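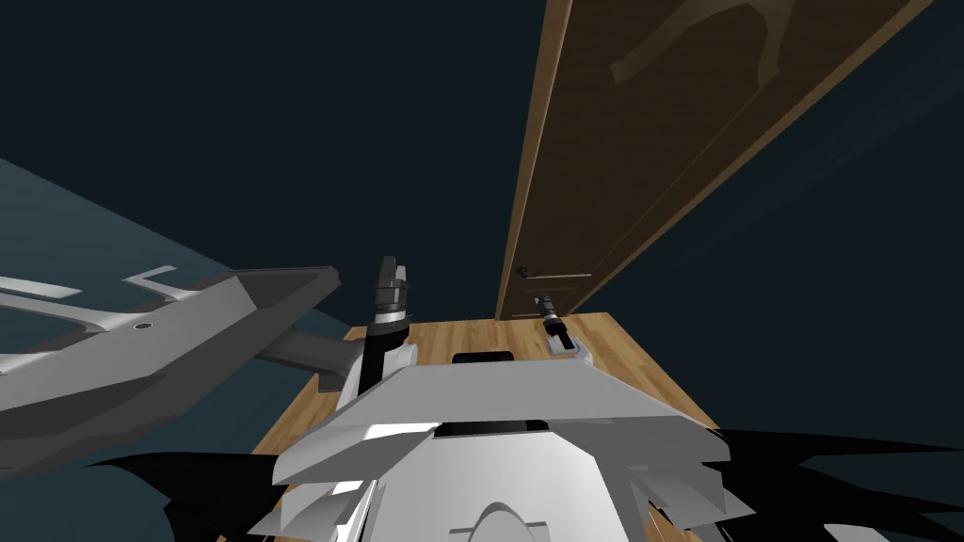
# Call for Readers: Join the Cirora Book Review Circle

We are looking for a handful of new volunteer reviewers to read and write with us, starting this summer and carrying on (we hope!) for a good long while after that. If you are the sort of person who finishes a book on money, work, housing or the way people live now, and then corners a friend in the kitchen to talk about it for an hour, please keep reading.

Cirora is a small review site with a fondness for serious nonfiction written for ordinary readers. We cover household economics, the history of work, towns and how they grow, debt, retirement, farming, food prices and a fair amount in between. We have 543 reviews in the archive at the moment, the oldest of them rather short and a bit grumpy, and we'd like the next batch to come from people with different shelves and different lives from our own.

## What you would be doing

Reviewers take on 2 books a season. You pick them from a list we send out, or you talk us into something that isn't on the list, and that happens more often than you might think – last winter's most-read piece was about a history of the pawnshop that none of us had planned to cover.

For each book you would write a review of 400 words or more. We don't set an upper limit, although we will gently ask you to trim if you start retelling every chapter. A good review for us says what the book argues, how well it is argued, and what it was like to spend a week or two in its company. Quote from it if a line stuck with you. Disagree with it if you disagree. We have run warm reviews of books we expected to hate and cool ones of books that everybody else was raving about, and the letters we got about both were a pleasure to read.

You would also be welcome at the online reading evening, held once a month, where reviewers chat about whatever is on the nightstand. It isn't required. Some of our longest-serving reviewers have never come to one, and others haven't missed an evening in years.

## Who we'd love to hear from

You do not need a degree in economics, or in anything else. You don't need to have been published. We would especially like to hear from:

- people who have worked in a trade, a shop, a warehouse, a school or a hospital, and can tell when an author hasn't
- renters, first-time buyers, people who have lost a house, and people who never wanted one
- retired readers with long memories of earlier booms and busts
- younger readers who are tired of being written about by somebody else
- anyone who reads in a second language and is comfortable writing in English

We do ask that you can meet a deadline, or at least tell us in good time when you can't. Life gets in the way and we're very used to it. A quick note is plenty.

## What you get

This is a volunteer role and we want to be plain about that from the start. There is no fee. You keep the books, we pay the postage, and your name (or a pen name, if you prefer one) goes at the top of everything you write. Every review is edited by a real person who will go through it with you line by line, and several of our past reviewers have told us that this was the part they liked best. You keep the rights to your work and may post it on your own site 2 weeks after it appears on ours.

Reviewers can also borrow from the Kramer shelf, our lending collection of roughly 200 older and out-of-print titles on personal finance and the economy. It is a lovely, odd mix, with everything from Depression-era thrift manuals to a whole run of cheerful paperbacks promising that house prices would never fall. The list goes out with your welcome letter.

## A word about independence

We don't take payment from publishers or authors, and we don't promise anybody a kind review. If you know the author of a book, or have worked for the publisher, tell us and we'll find you another one. Please don't send us a review that has already appeared somewhere else, and please do read the book all the way through – including the dull chapter in the middle, since that is so often where the argument either holds up or falls apart.

## How to apply

Send us a message through the contact page with the words "review circle" in the subject line, and include:

1. A few lines about yourself and what you like to read.
2. A short sample review of any nonfiction book, old or new. Half a page is fine.
3. One book you think everybody ought to read about money or work, and one you think is overrated.
4. Whether you prefer paper copies or e-books, and a mailing address if it's paper.

We read every application ourselves, usually with a pot of coffee close by, and we answer all of them. It may take us a couple of weeks, so please be patient if you don't hear back right away. New reviewers get their first list soon after joining, and the next round of books after that goes out in November.

If you're unsure whether you'd be a good fit, write anyway and ask. We like getting mail, and quite a few of the people who now review for us began with a note that said something like "I'm probably not what you're looking for, but..."

*Posted 6/25/24 by the editors of Cirora*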